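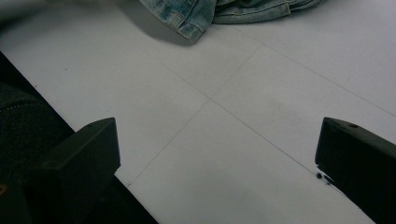 Denim on a tiled floor

Small-town movie theater: how does the split on ticket sales work, and is a long hold worth it?

Asked by Abena Dramani

Hello all, and thank you in advance for reading, as I tend to go on. In August I took over the booking at the Flonddale, a single screen theater with 400 seats and a very loyal popcorn crowd. The man who did it before me, Mr. Borbély, kept nearly everything in his head and has since moved to be near his grandchildren, so I'm learning as I go.

My trouble is this. A distributor is offering us a big family picture on its opening weekend, which would be a first for us in years. They want a larger share of the ticket money than I'm used to seeing, and they want us to keep it on our only screen for a minimum number of weeks, all shows. Our usual habit is to pick movies up later, run each one for a week, and move along. People in town are used to that and they like having something new.

I'm excited about having a new release (my niece has already told her whole class, bless her), but I keep picturing week three with 16 people in the seats. Is the opening worth it? And is there any room to ask for better terms, or do I just sign what they send? I'd also love to know how other folks guess what a movie will do in a town this size, where the national numbers don't seem to mean very much.

2 people found this question useful

Answer from Þórey Stougaard

Welcome to the booking chair, Abena! I had it for a good long while at the Clanholm, also one screen, and I still miss it most mornings.

You can always ask. The worst you'll hear is no, and the person on the other end of the phone has heard the question plenty of times before. I wouldn't start with the percentage, as that's usually where they are least willing to bend on a big title. Ask about the hold first. See if they'll let you drop the matinees or the late show after the second week, so you can slip another movie into those slots. Get it in writing, even if it's only an email, and read it back to them.

As for guessing, keep your own book. Write down every title, every show, how many tickets, what the weather did, and whether the high school had a home game. The national chart tells you what people in big cities did on one weekend. We had a picture that topped the chart and played to 40 people on our opening night, and then a little comedy about a wedding that had them standing in the lobby. After a season or two your own book will beat any chart.

Also look at the concession side, because families buy snacks and you keep that money. When I worked out a hold like yours I did it on paper for each week separately: my share of the tickets, plus what I expected at the counter, minus heat, lights and staff. If the last week came out a bit below zero and the first was strong, I took the deal. If two of the weeks were below zero, I let it go by and picked the movie up later on easier terms. Nobody in Clanholm ever held that against me.

Answer from Esi Opoku

take it, kids movies always do well

Answer from Shiyu Xiong

I agree with most of what Þórey wrote. One small thing to add: check what else is opening during the weeks you'd be locked in. We once said yes to a long hold and had to pass on the movie everybody here really wanted to see, and I heard about it at the grocery store until spring.

Also ask whether trailers and a standee come with it, and whether shipping is on you.

Comment from Abena Dramani

Thank you so much, all of you. I called and they'll let me have the late show back after week two! Starting my book tonight, with a fresh notebook and a cup of tea.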